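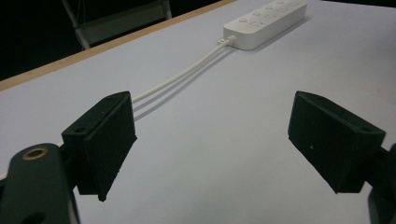 The hand-held gripper program at the Brikasdale site raises questions that staff and their representatives have put to management since it was announced in June. The answers on this page apply to all employees in assembly, packing and returns, including those on casual rosters. They cover the bench sessions in which staff guide a two-jawed gripper by hand around ordinary items, such as a white power strip with its row of round buttons and its cord running across the table, as well as the wider changes to rosters, training and job classifications.

Posted by Hélder Sequeira, Workplace Relations, Wirnness
June
Search this site Enter keyword Go
Print this page | E-mail this page

Will any positions be made redundant?
No permanent position will be made redundant as a result of the program during the current agreement. Of the 379 employees at Brikasdale, 51 will have some change to their regular duties. Each of them has been notified in writing.

What are employees asked to do in a bench session?
The employee holds the gripper tool, moves it to the item and carries out the task on the session card. The recorded movements are used to prepare the Skeline cells for handling work. Sessions are paid at the employee's ordinary rate and count as time worked.

Is participation compulsory?
Participation is voluntary. An employee may withdraw at any time by advising the shift supervisor, and no record of the withdrawal is kept on the personnel file.

Does the camera on the tool record people?
The camera is directed at the work surface. Recordings in which a person can be identified are deleted on request. Recordings are not used to assess individual speed or performance. Requests should be sent to Lourenço Fonseca, Privacy Officer.

How long may an employee use the tool?
No more than two hours in a shift, with a ten-minute break at the midpoint. Employees with a wrist, elbow or shoulder injury should speak with the health centre before taking part.

What training is available?
The cell attendant course is offered at the Loureiro training centre and is completed in paid time. To date, 81 employees have enrolled. Places are allocated by length of service where a session is full.

Will rates of pay change?
Employees who complete the course and are rostered to a cell move to the attendant classification from the first full pay period. An employee who returns to a previous role for medical reasons keeps the higher rate for six months.

Who should be contacted about a fault or a safety concern?
Stop work, put the tool down on the bench and notify the shift supervisor. Faults are logged by Rui Veloso, Maintenance. Safety concerns may also be raised directly with any elected health and safety representative.

Print this page | E-mail this page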